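Plosgate Runners and Walkers
Minutes of the monthly meeting, Fri 12 September, upstairs at the Wirnholm clinic

I took the notes again, so blame me for anything missing. We had a good crowd, and Tarcísio Seixas joined us for the first half to talk about the physical therapy sessions. Apologies came in from the Ostrowski sisters, who were both working late.

Last month's minutes

Read and accepted with one fix. I had written that the foam rollers were going to the storage closet by the stairs. They're in the closet by the showers, and they've been there all summer. Sorry to everyone who went looking!

Therapy sessions

Tarcísio gave us the numbers from the spring and summer block. The clinic did 76 short appointments with our members, most of them for calves, knees and lower backs (you know who you are). He'd like to keep going through the winter but wants to change the way people book, as too many slots were being held by people who then forgot all about them. From now on you book by email, and if you can't make it you let the clinic know by noon the day before.

I asked if he could look at people's shoes while he's at it. He said yes, bring them, preferably the old pair with the worn heels. There was a long discussion about whether zero-drop shoes caused the trouble a few of us had with our Achilles tendons. Tarcísio wouldn't be pinned down on that one — he said he'd want to see each person walk first, and that switching over too fast is a different problem from the shoe itself. We could have gone on all night, so I moved us along.

Agreed: sessions continue through the winter, same room, new booking rule.

Money

We have $858 in the account. The Cenda bill for the first aid course came to $625 and has not been paid yet, so please don't look at that balance and start dreaming of new jackets. I'll send the payment on Monday. Everybody who took the course seemed happy with it, though a few people thought the taping part went by too quickly. I'll ask Cenda if they do a longer evening on just ankles and knees.

There was a suggestion to raise dues. It didn't get much love. We'll look at it again after the Cenda bill clears and we know what we're living on.

Snacks after the long run

This took longer than money, naturally. The question was whether we stick with fruit at the finish or go back to the packaged bars. I'm on the fruit side and said so. It's cheaper for us, the kids eat it, and I always feel better on the drive home with something juicy in me. The bar people say fruit is messy and hard to carry, and they do have a point about bananas in a backpack.
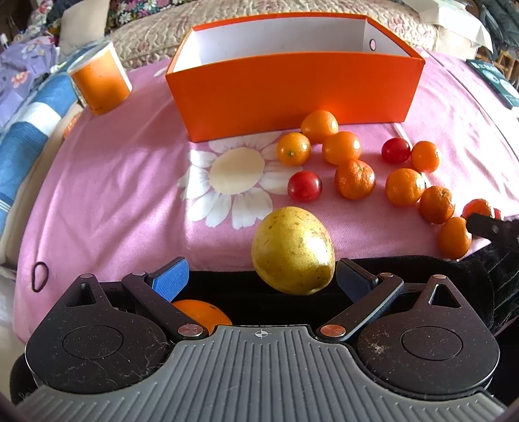
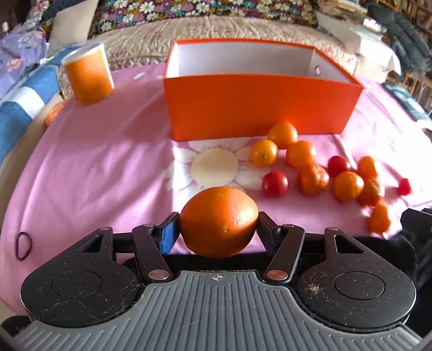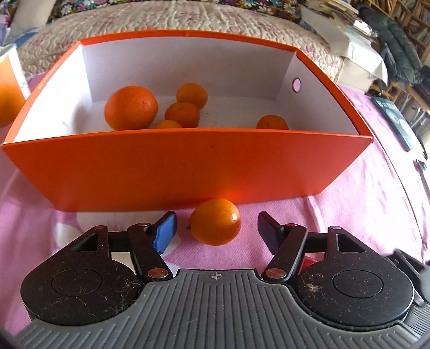
A pear and an orange in the first picture, an orange in the second.

We voted and fruit won, with bars kept in the car for anyone who wants one. Whoever is on the snack rota shops the evening before and hands me the receipt. Water stays as it is: bring your own bottle, and there's a big jug for refills.

Stretching before or after

Brought up by the Thursday group, who do a lot of standing still and holding a hamstring before they set off. Tarcísio had gone by then, but he'd told me earlier that he prefers an easy walk and some leg swings first, with the long holds saved for later. The Thursday group would like to hear that from him in person. Fair enough! I'll invite him along to one of their runs, if he can stand the early start.

Fall route

The river path is still closed at the lower bridge, so we're going over the hill and back past the school. It's steeper and I'm not looking forward to it. Walkers will start 2 minutes ahead of the runners so we don't all bunch up at the gate. Please wear something bright on the road section, especially in the mornings.

Anything else

Somebody left a gray knee sleeve, size medium, in the changing room. I have it in my bag.

The key to the side door is sticking again. I'll mention it to the front desk.

A request was made for a beginners' evening with slower intervals. Lots of nods around the table, and we'll talk dates next time — come with an idea of which evenings suit you.

Next meeting same place, same time, next month. I'll bring the coffee.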